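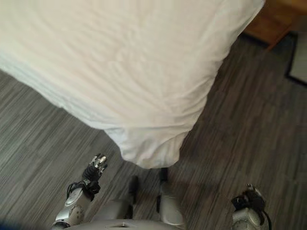 To: club list
Date: June 11, 2018
Subject: Re: bed task, who is doing what

Replying in pieces, as the original had six questions in it and a complaint about the snacks.

> Can we please settle whether we are entering the bedmaking event
> or just the tray one? The Stisden form wants an answer and I am
> tired of opening it.

Both. I filled it in last night. The form allows 1,000 characters for "team philosophy" and we used 862 of them, most of them mine, so read it before you're asked about it.

> Also the hands keep snagging the duvet and I don't think the
> Tesireck grasp code knows what a duvet is.

It does not. It was written for boxes, and it treats bedding as a box having a bad day. Where we are:

1. Corner approach. Left hand goes to the hanging corner of the cover, right hand stays low and out of the way. Please stop tuning this one. Every time somebody improves it I lose an evening.

2. Turned-back duvet. Start with the cover folded back on a diagonal and the tan sheet showing. Left palm faces forward, and the pillows at the wall are off limits until September.

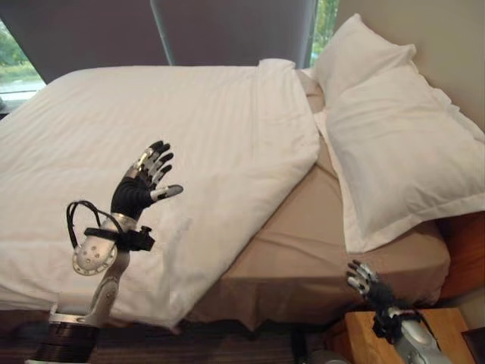 3. Wrist cables. Both wrists have a strap, and the left cable still makes a loop big enough to catch on things. I want it shorter before the next run.

4. Logs. Run 3,336 is the last one with the old Drinier settings. Anything after it goes in the new folder, with a note longer than "weird."

> And who has the spare batteries?

Not me. I had 10 and I signed them back in.

The snack complaint I am forwarding to the tray team.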